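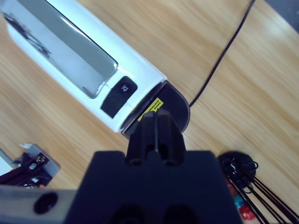

Search tickets Search

Ticket 679: Tindeck two-finger gripper kit, drinks station trial
Reading time: 1 minute

Reported by Deligiannis, Saturday. The kit, on loan from Stakberg for review, loses its grip setting after a restart. The opening width returns to the factory value and error 151 is shown. 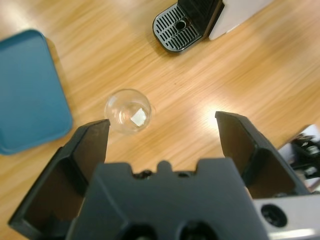
Support asked that the setting be saved again with the fingers fully open. The fault returned on 4 of 10 restarts.

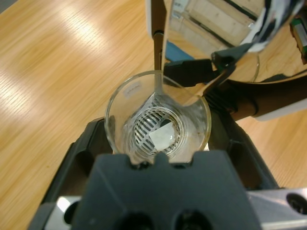 Support has since supplied a firmware update, to be installed before testing resumes. The review of the service contract is on hold until the result is known. Status: open, awaiting customer.

Contact Lolau Support Desk | Back to top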